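4.2 What the bench hands did with the time

The arm at Landeg was bought to relieve people of sorting small parts, and by the project's own measure it did. Truvuleo, the integrator, promised that the bench hands would be "freed for higher-value tasks." Our interviews took place after the system had been running for 112 shifts, and the first higher-value task anyone mentioned was watching the arm.

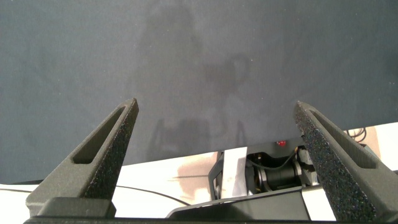

Job titles were slower to change than jobs. Payroll still listed the bench hands as sorters, while the shift log, kept by different people, called them attendants. Attendants had picked up a vocabulary nobody had trained them in: a part was "shy" if it had to be offered twice, and "rude" if it went on the floor. They also read the equipment by small signs. Several said they glanced first at the red light on top of the black housing, then at the cloth, and only after that at the screen intended for the purpose. Dark gray cloth had its own entry in the log, mostly on the subject of lint, which shows up on it as tiny white specks and which management had not budgeted for.

Ah-rin Moon, the longest-serving attendant in our sample, put the change this way: "I used to have sore hands and a free head. Now it's the other way around." Her complaint was about pace. Under hand sorting, a crew that got ahead could slow down and talk. The arm does not get ahead, and the talk has moved to the 2 scheduled breaks, where it is reportedly worse. 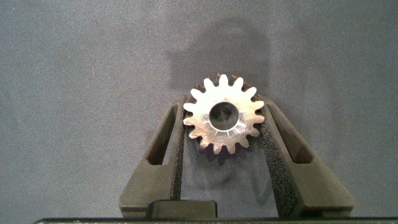 Figure 6. Spur gear held between the textured pads of the gripper. Photo: Temham site study, 22/10/2018.

Gears were the part on which opinion divided most sharply. The Erum contract specified lots of 1,000, and under the old arrangement a new hire needed 90 minutes with a senior sorter before being trusted with one. The senior sorters had disliked giving this lesson and were offended when it was abolished. Two of them continued to give it, unasked, to attendants who would never sort a gear by hand. We coded this as resistance in the first pass and as training in the second; section 5 uses the second coding.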